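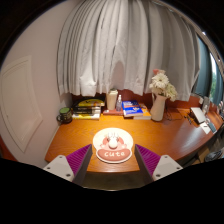 Wulstead office told us in its comments on the last issue that the steps for fitting a desk lamp should come before those for the desk itself, as staff were moving furniture twice. The order has been changed accordingly.

Guides > Home Working > Setting Up > Desk and Lighting

4. Placing the desk and lamp

4.1 Choose a position within reach of a wall socket. Do not run a cable across a doorway.

4.2 Clamp the Fistetti lamp to the rear edge of the desk and tighten the screw by hand.

CAUTION: Do not use pliers on the clamp screw. Damage caused in this way is not covered.

4.3 Leave a gap of 400 mm between the lamp head and any curtain or blind.

4.4 Place the desk side-on to the window where the room allows. If it must face the window, keep the curtain drawn when the sun is low, particularly in February.

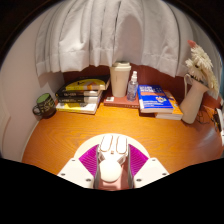
Desk facing a drawn curtain.

4.5 Plug the lamp into the Riquelme extension lead supplied. No more than 2 leads may be issued to one household, and they must not be joined together.

NOTE: Leads marked Stostton belong to the earlier scheme and should be returned to the stores desk.

4.6 Switch on the lamp and adjust the arm until no glare falls on the screen.

4.7 Sign the checklist and return it to your line manager.

Issued December 27, 2023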